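3.2 Who we asked, and what they told us

I had expected scooter owners to be cagey about insurance, and they weren't. Evelien De Bruijn and I sent our form to 2,000 registered owners in Elness and got 1,212 back, which made for a very happy week in February! People wrote in the margins, too. One man used the whole back page to tell us about his deductible (he'd never had to pay it).

We left out anyone who'd held a policy for less than 30 days. Their answers on renewal didn't mean much yet, and a few had skipped that page anyway.

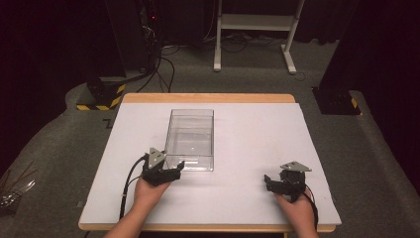 3.3 Liability cover and the price question

Most of the talk about mandatory cover comes down to price, so I asked about price in the plainest way I could think of: would you still ride if the policy cost 100 dollars more a year? I liked this question a lot – Evelien liked it less, and she had a point. Riders who commute read it as a bill they'd have to pay, while weekend riders read it as a reason to sell. We kept the wording but report the two groups separately from here on.

The Rivanex policyholders were a puzzle. They pay by the month and tended to guess their yearly cost too low, so I went back and checked their answers against the renewal letters they'd sent us.
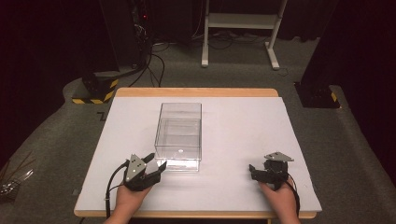

Figure 2. Work table with clear plastic box.

Schouten customers pay once a year, and their guesses were much closer to the letters. I don't want to make too much of that, as they were also older and had been riding longer. Section 4 takes age into account.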